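**Open day at the Umley workshop: what members saw**

Our February visit went to the Umley workshop, where Wamulton opened its doors for a day to show the work it does on small robot arms. Members who signed up in advance went in two groups, one in the morning and one after lunch. Both groups saw the same program, though the afternoon group had longer at the benches and the morning group had better coffee.

The building is the old seed warehouse behind the Gascombe depot. Parking is on the depot side, and the walk from there is short but has a steep ramp. Anyone who went in through the front was sent back out and around, so if Wamulton runs the day again, follow the signs for the loading door.

## The morning talk

The day began at 10 with a talk on what the workshop does. Wamulton does not build arms. It buys them, writes the software that moves them, and sets them up for small firms that have one or two dull jobs they would like taken off people's hands. Most of its customers pack things, sort things, or load one machine from another. The speaker said that the hardest part of a job is usually the table, meaning where the parts sit, how they got there, and what else has been left next to them.

Several members asked about price. The answer was that the arm is often the smaller part of the bill. The stand, the gripper, the guarding, and the hours spent teaching the arm its job add up to more. A used arm can be a good buy if the controller comes with it and the seller still has the manuals. Without the controller, the advice was to walk away.

There was also a question about safety. The arms at the workshop run at a reduced speed when the door to the test area is open, and they stop when anyone steps over the yellow line on the floor. We were asked to stay behind the line and to keep lanyards tucked in. Long hair had to be tied back.

## On the floor

After the talk we moved to the test area. Three benches were set up for visitors.

The first bench had a sorting job. An arm picked plastic caps out of a tray and dropped them into bins by size. Staff had logged 3715 picks on this setup before the open day, and 929 of those were with the trays filled by hand in no special order. The second number was the one they wanted to talk about. Neat trays are easy. When caps lie on top of each other, the arm has to choose which one to take first, and it sometimes picks up two at once. It did this while the morning group was watching, and the operator stopped the run, put both caps back, and started again.

The second bench was for trying things out. Visitors could hold a hand controller and drive an arm toward a foam block. It is slower work than it looks. Most people moved the arm too far sideways and then had to find their way back. The staff suggested making one small move at a time and looking at the gripper from the side before going down. Each turn lasted 5 minutes, and the line for this bench was the longest of the day.

The third bench had no arm on it. It had a computer and a large screen, and it was where the Ó Riain project was being shown.

## The Ó Riain project

Ó Riain is Wamulton's name for its practice room, a simulated one. A task is laid out in the software first, with a table, an arm, and a few objects, and the arm's moves are worked out there before any real machine is switched on. The name comes from the street where the first version was written.

The operator said the main benefit is that mistakes cost nothing. If the arm runs into the table in the simulation, the room is reset and the run starts over. On a real bench the same mistake can bend a gripper finger, and then there is a wait for the part.

A second benefit is that the room can be changed quickly. The light can be moved, the objects can be swapped, and the table can be given a different top. The staff do this on purpose. A program that works only in one light with one set of objects will not last long in a customer's building, where somebody will lean a broom against the stand in the first week.

Members asked how close the simulation is to the real thing. The answer was that it is good for reach and for planning a path, fair for objects with simple shapes, and poor for anything soft. Cloth, bags, and cable are still tested on the real arms from the start. Friction was also mentioned as a problem. A block that stays put in the software may slide when a real gripper touches it, and the settings have to be adjusted by hand until the two agree.

The view on the screen had the arm at the far end of the table, with its gripper pointing down over a tan wedge-shaped block. A small gray rack, a flat light-blue item, and a pale-gray cup were set out in a short row in front. One member asked why anyone would choose a wedge. We were told that a sloping side makes a gripper's job harder than two flat ones do, so it is a useful shape to practice on.
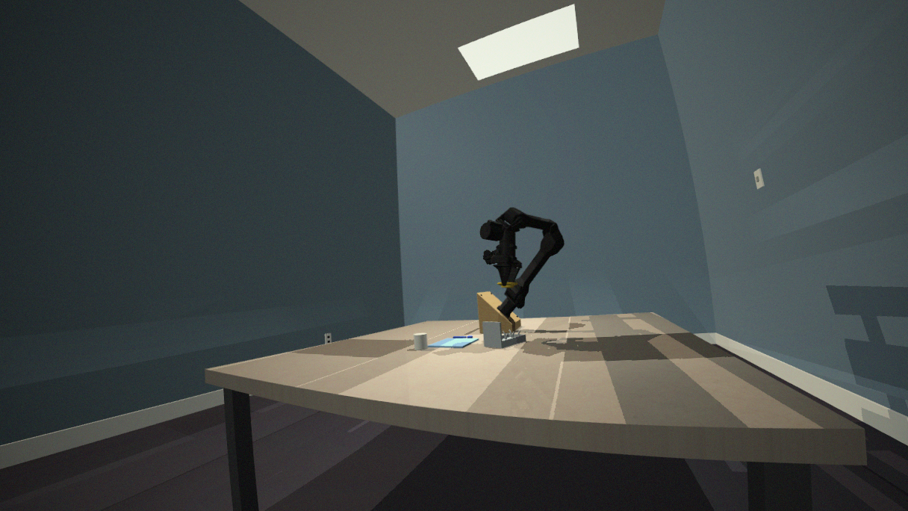
## Questions from the floor

The last part of the day was open questions. These are the ones our members asked most.

**Can a club or a school use the software?** Wamulton is thinking about it. For now it runs only on the workshop's own computers. There may be a trial later in the year for groups that can send one person to Umley for training.

**Does it need a special computer?** It needs a good graphics card. The staff would not name a model, and said a machine bought for games would probably do.

**How long does it take to move a job from the screen to the bench?** It depends on the job. Simple pick-and-place work can be moved over in a day. Work with tight fits takes much longer.

**Do they take on beginners?** Yes, for bench work, if the person is willing to write things down. Each bench has a paper log as well as the one on the computer.

## Before the next visit

Wamulton has offered us a second date for members who could not get a place. We will put the sign-up sheet out at the next meeting. Please bring closed shoes, and a jacket as well, as the test area is not heated. Photos are allowed at the benches but not in the storeroom.

If you borrowed a visitor badge and still have it, leave it in the tray by our front door and it will go back to Umley with the next delivery.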